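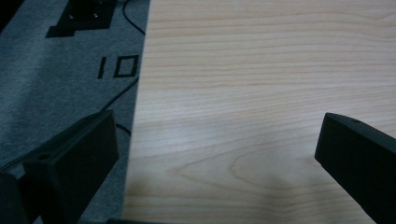
1/ Folding is still the chore that separates the demos from the products. I have spent most of October reading spec sheets and test notes on cloth handling, and this thread is a summary of where things stand as of Nov 1, 2018.

2/ Rigid objects first. A mug has one shape. If the camera finds the rim, the grasp is mostly solved. Two flat fingers and a decent depth estimate will get you a pick rate that a shop could live with.

3/ Fabric has no fixed shape. Felt, jersey and terry all lie differently on the same table, and a gray cloth on pale wood is the easy case because the edge has contrast. White towel on white counter is where the edge finders quit.

4/ Print causes its own trouble. A big dark block or a numeral on the cloth gives a strong edge in the wrong place. I have watched a planner go for the outline of a printed "10" and ignore the hem entirely.

5/ Then cables. Thin, black, usually lying across whatever you want to pick up. Most of the systems I looked at treat a cable as noise in the depth map. It gets pinched along with the cloth and comes up with it.

6/ Numbers, from my own bench. 750 attempts at a single task: pick up one corner of a flat cloth, lift it, put it down on a mark. 200 of those on bare table with nothing else around, 300 with one cable in the work area, the rest with cable and print together.

7/ Bare table was fine. One cable cost me nearly 10 points of success rate. Cable plus print was bad enough that I stopped the run twice to check calibration. Calibration was good both times.

8/ Skudell sells a two-finger unit with a soft pad option. The pads help on thick cloth. On thin cloth they grab two layers, and there is no sensor in the finger to tell you so.

9/ Dresimora went the other way and put the effort into software - regrasp until the corner looks right. It works if you have the patience. Cycle time is the problem. A person on a laundry line would be several pieces ahead.

10/ Kovstead is aimed at shop floors and skips cloth. Parts bins, boxes, wiping down flat surfaces. Wiping is underrated as a first chore: wide tolerance, flat target, and a missed spot costs you one more pass.

11/ So, my current list. Wiping a clear table: yes. Sorting rigid parts: yes, with fixed lighting. Clearing a table with cloth and wiring on it: no. Folding: only one item type at a time, presented flat.

12/ Next month's bench time goes to cables. I want to know if a second view from the side is enough to separate cable from cloth, or if it needs force feedback at the fingertip. Raw logs go up once I fix the timestamps.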